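Entretien du poêle
Conduit tubé et poêle à bois : bistre qui coule au niveau du té, que faire ?

Posté par Ánh Trịnh le 2018-01-19

Bonjour,

Nous avons un poêle à bois Tenard installé il y a 2 ans dans une maison ancienne. Le conduit maçonné a été tubé en inox au moment de la pose, avec un té de purge en bas. Depuis le début de l'hiver, je trouve un liquide brun foncé dans le tampon du té quand je le dévisse, et il y a une odeur de suie froide dans la pièce quand le poêle est éteint. La vitre noircit en une soirée.

Je brûle surtout du chêne, livré en mars dernier et stocké sous un appentis ouvert d'un côté. Le vendeur m'a dit qu'il était sec. Le poêle tourne souvent au ralenti la nuit, arrivée d'air presque fermée, pour garder un peu de chaleur jusqu'au matin.

Le dernier ramonage date de l'automne, fait par un professionnel qui m'a laissé le certificat. Il n'a rien signalé. Est-ce que je peux repasser un hérisson moi-même, et lequel prendre pour de l'inox ? Est-ce que les bûches de ramonage servent à quelque chose dans ce cas ?

Merci d'avance.

Chiến Lâm

Bonjour,

Le liquide brun est du bistre mélangé à de la condensation. Les fumées refroidissent trop vite dans le conduit et l'eau qu'elles contiennent se dépose avec les goudrons. Dans votre description je vois deux causes probables : le bois et le ralenti.

Pour le bois, du chêne livré en mars et brûlé l'hiver suivant est rarement sec s'il a été fendu peu de temps avant la livraison. Fendez une bûche en deux et mesurez l'humidité au cœur avec un petit testeur à pointes, pas sur l'écorce ni en bout. Au-dessus de 20 % il faut attendre. En dépannage, mélangez avec des bûches densifiées ou du hêtre bien sec.

Pour le ralenti, arrêtez de fermer l'air la nuit. Faites une bonne flambée le soir et laissez le feu s'éteindre. Au démarrage, allumez par le haut avec du petit bois et laissez l'air grand ouvert jusqu'à ce que la flamme soit bien établie. Un thermomètre magnétique posé sur le conduit de raccordement aide à se repérer. Sur mon installation je cherche à rester au-dessus de 300 °C en pleine flambée, mais suivez d'abord la notice du vôtre.

Pour le ramonage :
– hérisson en nylon ou polypropylène, au diamètre exact du tubage. Pas d'acier, il raye l'inox ;
– cannes souples, à visser sens horaire, et ne jamais tourner dans l'autre sens une fois dans le conduit, sinon elles se dévissent ;
– poêle froid, porte fermée et scotchée, tampon du té retiré avec un sac dessous.

La bûche de ramonage ne remplace pas un passage mécanique. Elle assèche un peu les dépôts, il faut ensuite les faire tomber.

Si le bistre est brillant et dur comme du vernis, le hérisson ne suffira pas. Il faut un débistrage, et là on appelle quelqu'un. Gardez votre certificat et demandez-en un autre, l'assurance peut le réclamer même si vous ramonez vous-même entre les deux. 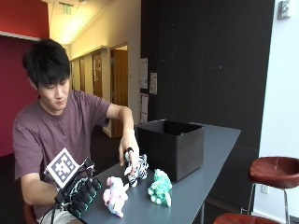
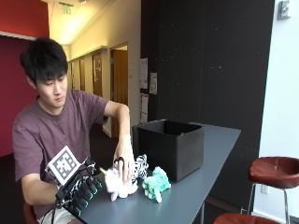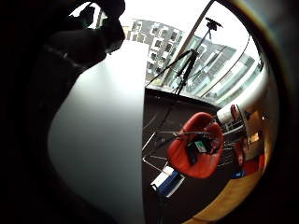 Vérifiez aussi le haut. Un chapeau avec grillage se bouche vite avec du bois humide, et le tirage s'en ressent. J'ai eu le cas chez mes parents, le grillage était pris à moitié et la fumée revenait dans la pièce à l'ouverture de la porte.

Khang Đinh

Pareil chez moi l'an passé, c'était le bois. J'ai changé de fournisseur et plus rien dans le té. Le kit de cannes Drullness m'a coûté 347 euros avec l'aspirateur à cendres, un peu cher pour deux passages par an mais il tient.

Ánh Vi

Est-ce que le tubage est isolé ? Si le conduit passe contre un mur extérieur, ça peut aussi venir de là. Demandez à l'installateur ce qu'il a mis entre le tube et la maçonnerie, et si la plaque en haut est ventilée.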